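Odari 双手采集装置 说明文件

这是 Odari 的 README,也兼作数据说明。项目在合用工作间里做,目标不大:让两只手戴着传感器在桌上干点家务,录下来,以后好教机械臂学。机械臂还没买,所以目前学得最好的是我们自己。

硬件
每只手一套黑色传感支架,顶上贴白底黑纹的定位标记。另有固定机位一个,手持夹爪上再装鱼眼相机。标记请贴平,起泡的标记会让左手在坐标系里飞到隔壁去。

数据
版本日期 5/4/23,共 102 段,约 2,433 秒。任务以布袋和桌面杂物为主。桌面没有专门清理,想要纯白背景的请另寻高就。
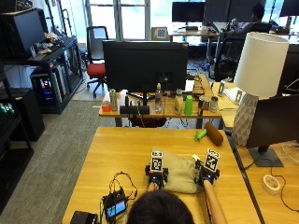 工作间,同一次录制

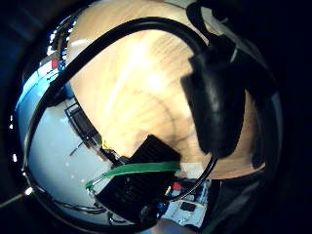

已知问题
一、两路时钟对不齐,Urmila Solanki 写了个校正脚本,能用,注释全是问号。
二、鱼眼边缘畸变很大,标定参数放在 calib 目录,改之前先备份。Omprakash Goel 没备份,七月那批只好重标。
三、软的东西没有标注姿态。布袋的“正面”在哪里,我们吵过两回,没有结论,字段留空。

使用
先跑 check,再跑 align。顺序反了也不报错,只是结果很有想象力。

许可
随便用,注明 Odari 即可。问题请找 Lefteris Chatzigeorgiou,他回信慢,但会回。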